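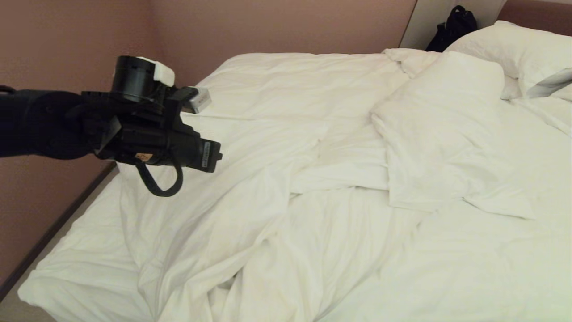 White bedding, rumpled, on a large bed.

Fallo Screening Kit, portable, by Handside

For port clinics, reception centres and field teams doing first health checks on new arrivals. One case, two people to carry it when full.

In the case: thermometers, blood pressure cuffs, pulse oximeters, masks, gloves, wristbands, intake forms in duplicate. Folding privacy screen goes in the lid. Forms come in English, French or Spanish, say which when ordering or you'll get English.

Stock for 70 people per case. Refill pack (Farah) does another 70, sold seperately. Weight packed 98 kg with the wheels on. Price 862 per case, refills on request, delivery extra.

Not included: medicines, test kits, anything that needs a fridge. We get asked a lot. Ask your health ministry who supplies those.

Setting up takes about 10 minutes once the case is open. Screen first, then table, then sort the wristbands by colour. Put the forms somewhere dry.

Changes since November: new latches, the old ones rusted near salt water. Old latches can be swapped, email Nour Khoury with the case number. Wristbands now numbered. Cuffs in large adult and child sizes as standard, no need to add them to the order any more.

Orders in by 7th March go out on the next sailing. After that its the one following, no date yet.

Island deliveries through Skollarard only. Somebody has to sign at the dock, they wont leave it.

Quotes: Karim Majali. Spares and returns: Elias Hamdan. Please put the case number in the subject line.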